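Dirusden puts gripper money up front as arm order slips

Equipment news, 17th March

Dirusden has signed off the first part of its automation budget for the year and it's smaller than most people were expecting. Two hand-held grippers now, with the robot arms pushed back until the autumn at the earliest. The plan agreed in February had it the other way round, arms first and everything else out of whatever was left.

The change came down to cost and floor space. Quotes from Pletberg and Camargo both landed over the line, Camargo's by a fair bit once delivery, fixing plates and the safety fencing went in. Pletberg was cheaper on paper but wanted a service contract signed on day one, four years, no break clause. Purchasing said no to that. Talks are still open with both.

So the grippers go ahead on their own. They'll be used by hand in ordinary homes, on bedding, clothes, towels and the like, so that there's a stock of handling recordings ready when an arm does turn up. The firm's laundry and linen side has been asking for this for a while. Soft goods are the part of the job the older kit can't cope with, and last year's trial on rigid tubs told them very little about a blanket.

Money set aside for the home sessions covers travel, a payment to each household, storage and spare finger parts. The spares line got argued over. First draft had none at all, second draft had too many, and what went through is one full set per gripper plus a box of screws and caps. Finger wear on wool and fleece is the worry, fluff gets into the joints and someone has to sit and pick it out. Cleaning time is now costed as staff hours, it wasn't before.

Sketano, the in-house software project, gets its own small pot for sorting and labelling what comes back. Target is 207 usable recordings before the next budget round. Almost half of those are meant to be cloth of one sort or another, the rest shoes, bags, kitchen bits. If the number isn't reached the money rolls over, though the arm order would then be looked at again from scratch, which noone in the workshop wants.

Other points from the paper, quickly. Charging cases to be bought, hire was looked at and dropped. Insurance for kit left overnight in a household still not settled, two brokers asked, one reply so far. Training to be done on site in half-day slots, no outside trainer. The old bench in bay three stays where it is until the arms are ordered, so anyone hoping for the space will have to wait. Also the request for a second labelling desk has been turned down for now, it can be put in again in the summer.

Suppliers who sent in prices for the arm order don't need to do anything yet. Revised quotes will be asked for once the floor plan is redrawn, and they should show fencing and installation as seperate lines this time. Firms that only quoted for grippers will get a letter either way.

Households wanting to take part can leave their details at the front desk. Normal rooms, normal mess, no need to tidy or strip the beds. Sessions run in daylight hours only for the time being, evening slots might follow if the lamps are approved.
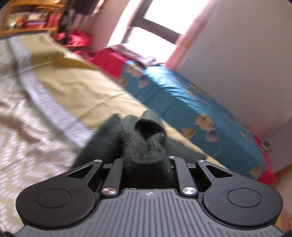
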